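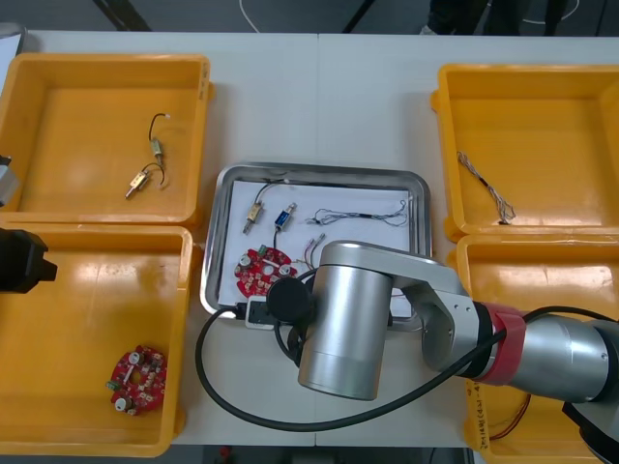 Machines of this sort will be fine for sorting and hopeless for anything that needs a bit of give, according to one fitter at the Gorbridge repair works, who has spent a good part of the spring working a few feet from a pair of them. A cable never lies the same way twice, the fitter said, and a person sorts that out with their fingers before they have thought about it.

The works, which refurbishes control units for vending machines, ticket gates and laundry equipment, has been trying since April to find out how much of its bench work can be handed over. The job chosen for the trial is one that staff there call breaking down: small parts come off a returned unit, are laid out together, and have to be put into the right bins before testing. Solenoids go with solenoids, circuit boards with boards, wiring harnesses with harnesses.

It is dull work and there is a lot of it. Gorbridge takes in 330 returned units in an ordinary week, and the sorting has usually fallen to whoever is newest.

The trial is being run with Kokkonen, an automation firm which supplied the arms and the software, and Brusar, which makes the bins and trays and has been asked to look at whether they should be a different shape. The results so far were set out at an open afternoon at the works, attended mostly by people from other small repair businesses.

On a good day, the firm said, the arms put 82 per cent of parts in the correct bin without anyone stepping in. Circuit boards were the easiest, being stiff and flat-bottomed with an edge that can be gripped. Solenoids came next, although the lead can catch on a neighbouring part and bring it along. Harnesses were the worst by a long way. They tangle, they sag when lifted from one end, and a connector can hook itself over the rim of a tray on the way out.

Speed is the other difficulty. A practised worker clears a tray in under a minute. The arms need some 5 minutes for the same tray, and longer if a part is dropped and has to be found again. Kokkonen said the figure had come down since the trial began and that it expected it to come down further, but would not put a date on when the machines might match a person.

There was a fair amount of doubt in the room. One visitor asked why the parts could not simply be kept apart in the first place, when the unit was opened. The works replied that it had tried this and that it slowed the strippers down, as they had to stop and turn round for every piece. Another wanted to know what happened to a part that went in the wrong bin. At present it is picked up at the testing stage, where somebody puts it right by hand – a cost that has not yet been counted in the figures.

The firm was also asked about jobs. It said that 2 people currently do the sorting on each shift, that both would be kept on whatever the outcome, and that it had trouble filling testing posts in any case. Staff who spoke during the tea break were less worried about being replaced than about being left to tidy up after the machines.

Clukville, a neighbouring business that hires out and mends washing machines, has been following the trial with a view to something more ambitious. It would like an arm that can load a drum, and later perhaps one that can fold towels for the small hotels it serves. Kokkonen's answer was cautious. Cloth presents the same trouble as cable, it said, only more so, and a machine that cannot yet be trusted with a short length of wire is some way from being trusted with a bath sheet. The firm has done some tests with tea towels and is not ready to show them.

For the household, the message from the afternoon was that there is nothing to buy yet. Putting cutlery in a drawer was mentioned as the sort of chore that might come first, as the pieces are hard and there are only a few kinds of them. Emptying a full dishwasher was thought to be further off, and making a bed further still.

The trial at Gorbridge continues through the summer. Brusar is to supply a set of trays with a lower rim, which it hopes will stop the connectors snagging, and the sorting figures will be taken again once those are in use. Harnesses will go on being done by hand on the night shift until then.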